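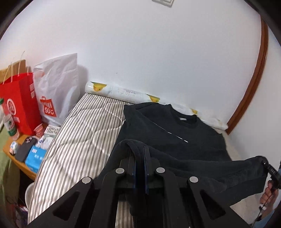

Subject: Re: [Prasthorpe] Winter bedding swap and what counts as washable

Omprakash Kaushik wrote:

> We have two duvets left over from the last swap and both of them
> smell of the cupboard they were in. Can they go in the machines at
> the Turel laundromat or do they have to be dry cleaned? The labels
> have been cut out. Also, is the swap still in May, and do we take
> clothes this time or only bedding? I have a pile of sweatshirts
> my son has outgrown.
>
> Omprakash

Omprakash,

Without the labels you have to go by the filling. Squeeze a corner. If it springs back evenly and feels like one sheet of padding, it is polyester and can be washed. If you can feel separate bits, or the end of a quill, it is feather or down. Down can be washed too, but it takes a long time to dry and I would not do it unless you have most of a day free. Wool filling I would leave alone and just hang outside.

The big machines at Turel are the ones along the back wall. One duvet per load, even if it looks like two would fit. I put two in together last year and the middle of both came out with dry patches. Use half the soap you think you need and run a second rinse. Set the dryer on medium and stop it every half hour to shake the duvet out. Check the seams first. Quilted covers usually hold up fine, but if the stitching has gone in one channel the filling will slide down to the end and you will not get it back.

For the cupboard smell, washing may not be enough. Airing helps more. Mine went over the line for two afternoons and that did it. I would skip the scented sheets, as several people asked last time for things with no perfume on them.

The swap is still in May, at the hall on Pukmont Road. Doors open at 10 and we need to be out by 2. We take clothes this time, adults and children, as long as they are clean and can be worn as they are. Sweatshirts are welcome. Please fold them and pin a piece of paper with the size on the front, because last time we spent half the morning looking in collars. Dark colors should be washed separately before you bring them. We had a black top bleed onto a set of white pillowcases in one of the boxes.

We do not take pillows, mattress toppers or electric blankets. Sheets need to be in sets or marked as singles.

On money, the account stands at $1065 and the hall deposit is already paid, so there is no charge at the door. Mrs. Tjoa has offered her van for whatever is left at the end. She needs someone to help load it and so far I am the only name on the list. Reply to me directly if you can stay after 2.

I still have the key to the storage room if you want to drop the duvets off early. Evenings after 6 are best.

King-fai Hung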